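Zallow at Terholm tonight, over/under 116

turna_fan38
Anyone on the over? Zallow put up 100 last time out and Terholm cant guard the three. Taking it early before the line moves.

benchmob
Nope. Under. Second night of a back to back, dead legs. Andrade sat the whole 4th yesterday - knee again.

turna_fan38
Andrade is fine, he practiced. You said under in October too and got smoked lol

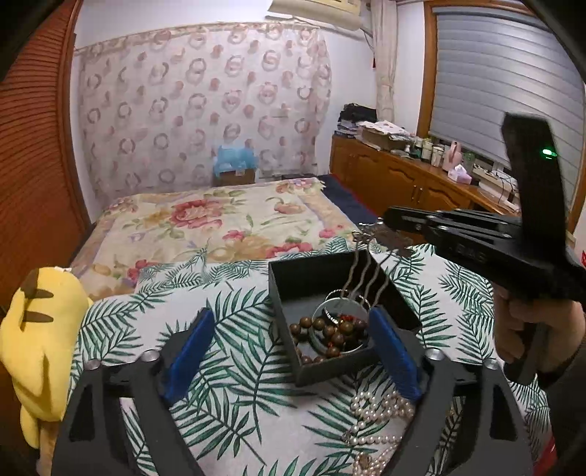

Reply #4 - ericaf
Not touching the total. Terholm plus the points, small. They rebound at home and the refs let them play.

benchmob
ok thats fair. Still think 116 is way too high for these two tho

turna_fan38
Screenshotting this. See you at halftime

Reply #7 - ericaf
Line moved alredy, check your book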